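Folding by Habit: Sorting and Storing Shared Linens and Kit in a Student Sports Room
Project report, Household and Textile Studies

Background

The Merance hall has one storage room for everything made of cloth that the sports groups share: bibs, spare shirts, towels, cleaning cloths and a few tablecloths left over from open days. At the start of the fall term the shelves were full, but people kept buying new items because they could not find the old ones. Our project looked at how these textiles are folded and put away, and whether a fixed way of folding would make the shelves easier to use.

We did the practical work in December. Most of it was done at one large covered surface, where pieces were laid out, smoothed and folded before going back on the shelf. 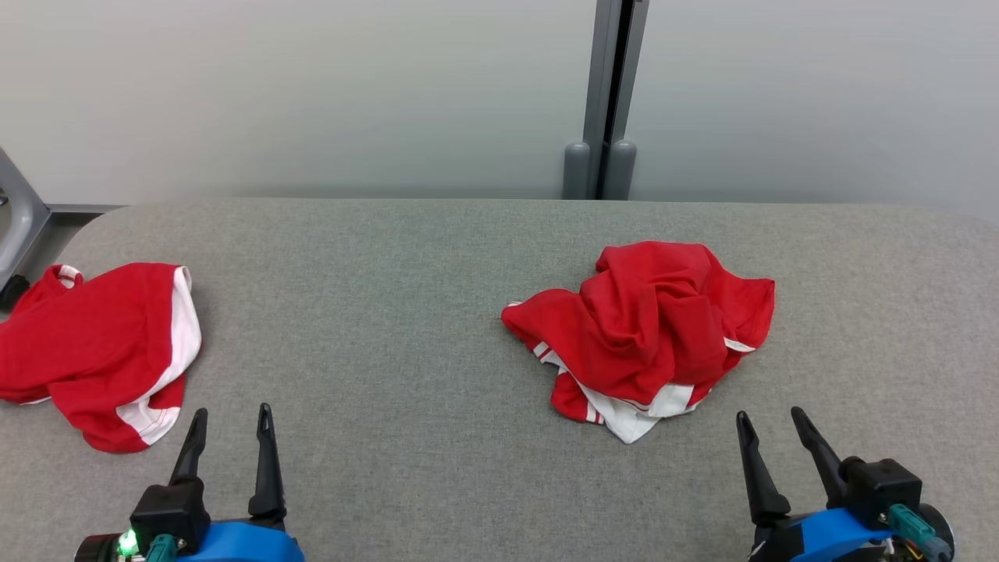 Report by Mi-kyung Ban and Phong Nghiêm
Second-year project, Suken College
Supervised group work, textiles option

The first task was an inventory. We emptied the shelves one at a time and wrote down every piece by type, color and condition. The full list came to 813 pieces, which was a good deal more than the hall's own record showed. Red was by far the most common color, both in the clothing and in the towels, and this caused more trouble than we expected. In a tall stack, a red shirt and a red towel look much the same from the front, and people pulled out whole piles to find out which was which.

Method

We compared two ways of folding. The first was what people already did, which we called free folding. Each person was handed a mixed pile and asked to make it ready for the shelf without any instructions. The second was a set fold, written on a card and taped to the inside of the door:

Towels: fold lengthwise in half, then in half again, then across. Tuck the care tag inside.
Shirts and bibs: lay face down, bring both sides to the middle, then fold the hem up to the collar.
Cloths: fold in four. Do not roll.

We had 18 people take part, each with the same mix of pieces. Phong timed them with a stopwatch and Mi-kyung noted how the finished stacks looked and whether they stood up without support. Everyone did the free fold first. We know this is a weakness, as some of the improvement may simply come from practice. With more time we would have split the group and had one half start with the card.

The surface mattered too. On a bare tabletop, thin shirts slid around when they were smoothed out. A gray fabric surface held them better, and people stopped pinning down one corner with an elbow. 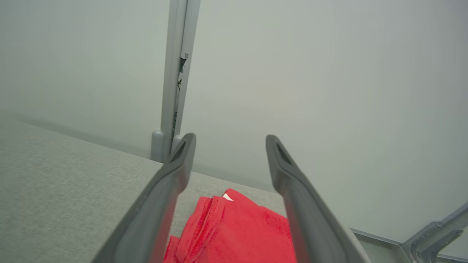 Towels turned out to be the hardest item to get even. The cloth is thick where the layers turn, so a small error in the first fold shows up as a bulge at the end. Care tags were the other problem. If the tag is on the outside of the stack it catches on the next towel, and two or three come off the shelf together. About half of our participants ignored the line on the card about tags, so on the second version we moved it to the top and underlined it.

Results

With the set fold, a towel stack fitted the shelf height with room for a hand above it. With free folding it often did not, and the top towels were pushed to the back. Shirts took longer with the card at first, but most people had it memorized by the end of their pile. The slowest free-fold pile took nearly 60 minutes, mainly because the person refolded everything twice - she was not happy with the corners.

We then put the whole room back in order using the set fold. Shirts went on the left, towels on the right, and cloths in open bins below. A paper label on each shelf edge gives the type of item only. We tried adding color to the labels and dropped it after a week, as it made people sort more carefully than they needed to and they gave up.

Problems and next steps

Pieces that come back from the laundry in a heap are still left that way when the hall is busy. A bin marked "to fold" has helped, though it fills quickly after tournaments. We would also like to retire the worn items. The room could hold 1000 pieces under the new system, but many of the older towels are thin and should be cut down for cleaning.

The card and the inventory sheet have been left with the hall office. The next group should repeat the timing with the order of the two methods switched, and should test the bins separately from the shelves.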